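Teaching an Arm by Hand or by Remote: What to Do Before You Press Record

Most guides to robot demonstrations start with the software. I think that's backward, and I think it's why so many people end up with a drive full of recordings they can't use. The software is the easy part now. Showing a machine how to do a job so that the recording is worth anything is still slow and dull, and the sales pages that say you can "teach it like you'd teach a coworker" were written by people whose coworkers must be very patient.

I've spent two years doing this for small shops, mostly in Celville, mostly with cloth and soft packaging. What follows is how I set up a task now. Apostolos Gavalas, who taught me the first version, disagrees with me on step 4.

1. Decide whether you're guiding or driving

There are two ways to show an arm a task. You can take hold of it and move it yourself while it records its own joints (hand guiding), or you can sit back and drive it from a second controller (remote).

Hand guiding feels wonderful for ten minutes. You grab the arm, you move it, it remembers. Then you look at the camera recording and find your own forearm in most of it. If your policy learns from images, you've just taught it that a sleeve is part of the job. Hand guiding is fine for fixed motions where only the path matters. Loading a tray that never moves, say.

For anything where the robot has to look at what it's doing, drive it remotely. It's harder to learn and your first day will be embarrassing. Do it anyway.

2. Sit where the robot looks

I used to stand next to the table while driving. Bad habit. You use your own eyes, you see around the gripper, and you make choices the robot has no way of making from its cameras. Then you wonder why it hesitates in the exact spots where you leaned over to check.

Put the camera feed on a screen and drive from the screen. If you can't do the task that way, the robot won't learn it that way either, and you have a camera problem to fix before you have a training problem.

3. Write the task down in one sentence

"Handle the fabric" is not a task. "Grip the cloth near the bottom, draw it to the left, let go" is. If the sentence has two "and thens" in it, split the task and record the halves separately.

Include where it starts and where it stops. I end every demonstration with the gripper open and backed off. The Danladi software lets you trim the ends later, and you will not do it.

4. Do fewer takes, and throw more of them out

The Dellard manual suggests 400 demonstrations for a soft-goods task. Maybe. I've never seen anyone record 400 good ones. What I've seen is a good first hour, followed by a tired person going through the motions and recording every sloppy grab at full resolution.

Apostolos says volume covers up the mess. My experience is that the mess is what gets learned. I'd stop at the first sign that you're rushing, watch the last seven takes back, and delete any you wouldn't want repeated. If you had to regrip by accident, delete it. If you regripped on purpose because the first grip was poor, keep it and tag it as a recovery. Those are worth having, and they're the only place where a mistake earns its disk space.

5. Change one thing between takes

Move the object a little. Next take, change the light. Next take, turn it. If you change everything at once you can't tell which change broke it. If you change nothing, you get a very expensive recording of one motion, and you could have had that from hand guiding.

6. Pick your grip before you pick your path

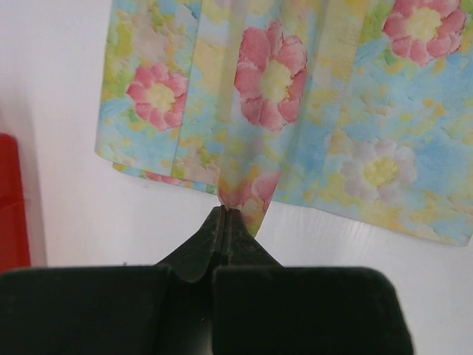 Cloth is where I lose most arguments with vendors, who like to demo on blocks. A block is the same block wherever you grab it. With fabric, the grip decides what shape you're working with for the rest of the motion. Close the fingertips on a single point of a pleated piece, low down, and the folds run in toward it and the cloth narrows to a tight twist at the tips. On a floral print that's easy to read from the wrist camera, with the creases breaking the flowers into pieces and only part of a small pinkish blossom showing just above the pinch. On plain fabric you'd get far less help, so don't assume what you learn on a busy print carries over.

So choose one kind of grip and stay with it for the whole set. A point pinch gathers the cloth. Taking it along an edge keeps it flatter. Both are fine, and mixing them in one set without labels is not. I did this on a Gastulari job and the arm learned to aim for a spot halfway between the two, where there was nothing useful to hold.

Also watch your closing speed. Remote controllers make it tempting to snap the gripper shut. Close it slowly, pause for two seconds, then pull. The pause looks silly in playback, but it gives you a clean point for marking where "grip" ends and "move" starts – and you'll want that mark when you go looking for what went wrong.

7. Test early and don't be kind about it

Train on a small set before you record the large one. Run it with your hands off the controls. People cheat here more than anywhere else: they nudge the cloth into a friendlier position, or call a near miss a success. Write down what counts as done before you run it, using the sentence from step 3, and have somebody else do the scoring if you can.

If it fails, look at where it fails before recording more. A miss at the grip usually sends me back to the cameras. A good grip followed by a wandering pull usually means my own pulls wandered, and the playback tends to confirm it.

I still don't believe a shop should put one of these on unattended work after a single afternoon of teaching, whatever the brochure promises. Plan on a second session with fresh eyes, and keep the deleted takes in a separate folder until the next one is trained.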